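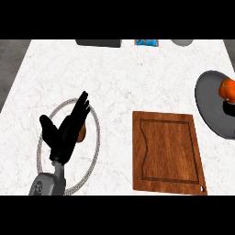
*Rendered kitchen counter in white marble, robot arm at lower left.*

2020-07-14

The repair shop in Rerkberg sells refurbished laptops and a lot of replacement batteries, so I expected the owner to be in favor of replacement batteries. He is, up to a point. He agreed to talk if I left his name out, as he still buys from two of the suppliers he wanted to complain about.

I had come to ask about Serkanano, whose packs have been all over the parts sites this spring. The listing says the cells will outlast the originals, and it says so with a graph. I asked him what he made of the graph.

"It has a line going down slowly and a line going down fast," he said. "The fast one is labeled 'others.' Which others? I wrote to them in May and asked. They sent me the graph again, bigger."

He has fitted a fair number of the packs all the same. They go into older business laptops, the kind with a latch underneath, and most of them work. He wouldn't go further than that. When I pushed him on whether they were any better than the cheap packs with no name on them, he said he had seen good and bad of both, and that he didn't trust anybody who had a firm answer, including other repair people.

What bothers him more is the number printed on the label. A pack reports its own design capacity to the laptop through a small chip, and Windows just repeats what the chip says. "Customers run the battery report and come back happy. It says full capacity, hundred percent, lovely. The report is the battery's opinion of itself. You want to know what's in there, you run it down with a clock next to you."

So he does that now. Every replacement pack gets charged to full, then run down with the screen at a fixed brightness and a video on loop, wireless on. He writes the time on a strip of masking tape and sticks it to the pack. On the worst one so far, the run time came out 30 percent under what the label should have given. The battery report on that machine showed nothing wrong.

I pointed out that a video loop isn't a very scientific test. Brightness settings differ between panels, a worn fan draws more, and a fresh copy of Windows will sit there downloading updates for half the afternoon.

"Sure. It's a lousy test," he said. "I'm comparing a pack to the old pack in the same machine, though. That part I'll defend. I wouldn't compare two different laptops with it, and I get annoyed when I see people do that online."

We moved on to software, where I had more doubts than he did. Shim is a small charging utility that stops the battery at a limit you choose, and the forums talk about it as though it raises the dead. He installs it on machines that will spend their lives on a desk. I asked if he had any evidence that it helps.

"Not from here, no. I don't get the laptops back unless they break. Keeping a lithium battery full and hot all the time is bad for it, that's well known and it's nothing to do with Shim. Does Shim do it better than the setting some makers already put in the BIOS? I doubt it. If the BIOS has the setting, use the setting."

He has two complaints about it. It forgets the limit after some Windows updates, and it doesn't tell you that it forgot. A customer found her laptop sitting at full charge for weeks with the little icon still showing in the tray. She thought she was protected. He now tells people to look at the percentage and ignore the icon.

I also wanted to talk about Pundiver, the calibration program that comes bundled with some packs. The box says to run it once a month. It drains the battery to nothing, charges it, and shows a green check mark at the end.

"I ran it on a pack I knew was bad. Green check mark." He tried it again on the same pack and got another one. "Draining it flat can straighten out the percentage if it's jumping around, the laptop that says forty and then dies. For that, once, okay. Every month is just wearing it out on a schedule. And then who sells you the next pack?"

I said that sounded a little like a conspiracy. He thought about it and took some of it back. More likely, he said, somebody copied the instructions from the days of nickel batteries and no one at the company has read the box since.

The warranty is where I found him hardest to argue with. Serkanano offers 30 days from delivery, and the customer pays return postage. A pack can sit in a warehouse for a year before it ships, and there is usually no date on it that a normal person could read. Some have a code. He showed me one that ended in 1376 and said he had given up guessing whether any of it was a date.

His own shop gives 30 days too, which I mentioned. He didn't love that.

"From when I fit it, and after I've tested it," he said. "But yes. I can't give a year on something when the supplier gives me a month. I did try that. It got expensive."

Would he buy one for himself? His own laptop is running on its original battery, which lasts a little over an hour. He keeps it plugged in. He said he would replace it when he found a pack he liked, and he has been saying that since last year.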